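Tableware stock: bowls, plates and the September change

The kitchen store at Idwood moved to the Fura plastic range at the start of September. The ceramic side plates have been withdrawn from general use and are boxed on the bottom shelf, labeled by size. Total stock on the shelves after the change is 983 pieces, of which 161 are bowls. Spoons and cups are counted separately and appear on the sheet inside the store door.

Bowls go back on the rack inverted, in stacks of no more than 7. Taller stacks bind at the rim, and the lower pieces then have to be twisted apart, which scuffs the surface. Plates are stacked face up by diameter.
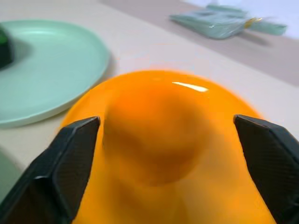
Color is now the first sort, and shape is the second. Under the old system each table had a mixed set and the pieces were sorted by size after washing, which gave three part-filled racks per shift. With the color sort, bright orange pieces go to the left rack and pale mint-green plates to the right, and a rack is shelved only when it is full. The two colors are easy to tell apart even when one piece overlaps the other, so sorting can be done straight from the cart. Anything with a rounded rim goes on the wide pegs. The narrow pegs are for flat plates only.

Glossy pieces show water marks more than the old matte ones did. Set the rinse to the middle position and leave the racks to air dry with the door open. Do not towel dry. Abrasive pads have been removed from both sinks, and the soft Caron cloths are in the drawer under the left one.

The large Urico serving bowls, capacity 700 ml, are not part of the color sort. They do not fit the standard pegs and should be washed by hand and kept on the upper shelf beside the colander.

Cracked or deeply scratched pieces go in the gray tub by the back door. Write the color and type on the sheet clipped to the tub so that the replacement order matches. The next order closes on Thursday at noon. Questions about rack positions or missing pieces go to Aaliyah Kennedy, extension 7.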